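Brerkden Residents' Help Pages
Household and Tenancy

Slow-draining basin in a rented flat: who should pay?
Posted by Tenancy Desk Member, Wednesday

I rent a first-floor flat in Plakham under a standard twelve-month agreement. The basin in the bathroom has drained slowly since I moved in, and it now takes several minutes to empty. I reported the matter to the letting agent in writing and was told that blockages are the responsibility of the tenant. My agreement says that I must keep "wastes and drains free from obstruction" but makes no mention of faults that were present at the start. I should be grateful for advice on whether I am obliged to pay for a plumber.
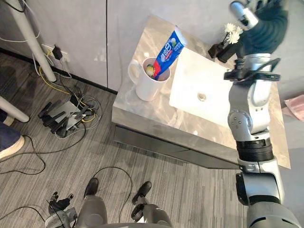
The inventory records the basin as "clean, no visible damage" and does not state whether the drainage was tested. I signed it 13 days after collecting the keys and did not think to add a note.

Answer 1 (accepted)

The general position is that the landlord must keep basins, sinks, baths and the pipes serving them in repair and proper working order. The tenant must use them in a reasonable manner. A blockage made by hair or soap during the tenancy would normally fall to the tenant. A defect in the pipe, a poor fall on the waste run or an obstruction left from an earlier tenancy would normally fall to the landlord.

The wording in your agreement does not remove the landlord's duty. It is advisable to write again to the agent, giving the date on which you first noticed the problem, and to ask that the cause be established before any cost is assigned.

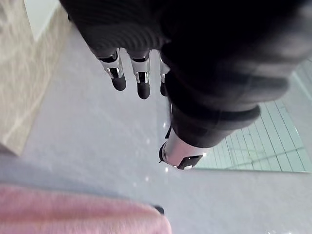 Your letter should also ask who will instruct the plumber. Where the agent instructs, request a copy of the report. Where you instruct, obtain a written statement of the cause, as an invoice reading only "cleared waste" will be of little use to you in a dispute. Allow 21 days for a reply unless the basin becomes unusable, in which case the matter should be treated as more pressing.

Should the agent decline to act, you may make a formal complaint under its own procedure and then refer the matter to the redress scheme of which it is a member. Rent should not be withheld at any stage.

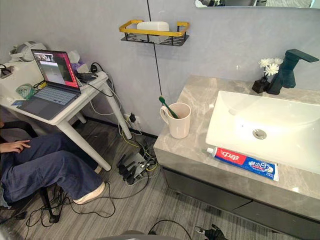
Answer 2

Before incurring any expense, the following may be attempted:

1. Remove the plug or grid, if it lifts out, and clear any hair by hand.
2. Place a bucket beneath the trap, unscrew it and rinse it in another sink.
3. Refit the trap by hand, run the tap and check the joints for leaks.

Strong chemical cleaners are not recommended. If the trap is clear and the water still drains slowly, the fault lies further along and the agent should be told so.
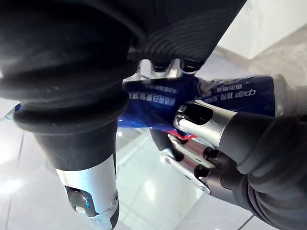
Fingertips and casing, close view.

Answer 3

I paid 300 for this at Dimaculangan Court and never recovered it. Get it in writing first.

Comments (3)

The point about the inventory is a good one. Ours was amended without difficulty within 7 days of signing.

Does the same apply to a lodger? The first answer refers only to tenants.

A lodger's position is different and would be better raised as a separate question.

Related questions

Pendatance Road flats: low water pressure on upper floors
Can an agent charge for a missed plumber's appointment?
Extractor fan not working and mould on the ceiling
What counts as fair wear and tear in a bathroom?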